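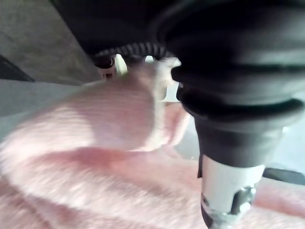 # Kirkovby rules

The **Kirkovby rules** are a voluntary code of practice for robots that handle household goods – cloth, crockery, small packaged items – in rooms where people are also present. They were drawn up after a workshop in Kirkovby and are now kept by the Zisow test group. The code has 114 clauses in 11 parts. It has no legal force, and no regulator has adopted it, although sales material has at times suggested otherwise.

## Scope

The rules cover arms with grippers or hands, fixed or mobile, working at table or counter height. They leave out lifting aids, floor cleaners and anything used for personal care. Soft goods have a part to themselves. Towels, blankets and fleece bunch up, hide the edge of the surface beneath them and can catch on a finger or a screw head. The code asks that fasteners near the tip of a gripper be recessed "where practicable", a phrase it uses often and never defines.

## Main requirements

Part 3 deals with the space around the robot. A working area must be marked out on a plan before a session, and anyone inside it must be known to the operator. The text does not say whether a seated person busy with something else counts as "known". Two later notes on the point disagree with each other.

Part 4 covers cables. Supply leads should not cross the floor between the robot and its work, and plugs and power bricks should be kept off walking routes. This is the part most often quoted and, going by published session records, the part least often followed.

Part 7 sets out how hands should be held when idle. They may be left open or slightly curled, but must not rest on a surface that the robot has not been asked to touch. Wrist covers and bellows are to be checked for splits before use. The code gives no interval for replacing them.
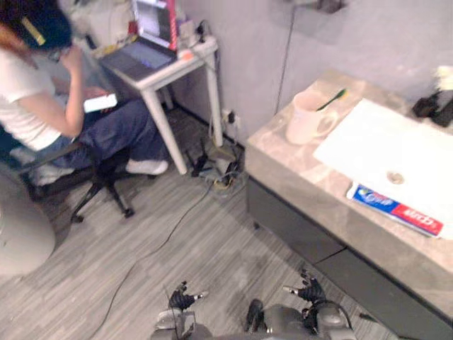 *Two-handed robot facing a vanity unit, with a person seated near a laptop and a cable lying across the floor.*

## Evidence

The code's supporters usually point to the Josier trial, which logged 2170 handling tasks and reported fewer stoppages once the rules were in use. The claim should be read with care. The trial had no comparison group, the operators knew which sessions were being scored, and the definition of a stoppage was changed part of the way through. The raw logs have not been released. A shorter review by the Ristić laboratory tried to repeat the result at six sites and found no clear difference, though its own sessions were brief and mostly involved rigid objects.

Neither study looked at injuries. None were recorded in either, which says little about safety given the low speeds and small loads involved.

## Criticism

Critics have raised several objections. Compliance is self-declared: a group fills in the checklist and publishes the result under its own name. There is no outside inspection and no procedure for withdrawing a declaration. The checklist also gives each clause the same weight, so that a missing label costs as much as a blocked stop button.

A further complaint concerns realism. Test rooms tend to hold a few tidy objects – a mug, a toothbrush, a box of toothpaste – set out with space between them. Homes are more crowded, and the code offers no method for judging how far a result in one would carry over to the other. The Zisow group has said that a part on clutter is being written. A draft was promised for November and had not appeared when this article was last revised.

## See also

- Josier trial
- Collaborative workspace
- Handling of soft goods
- Self-declared conformity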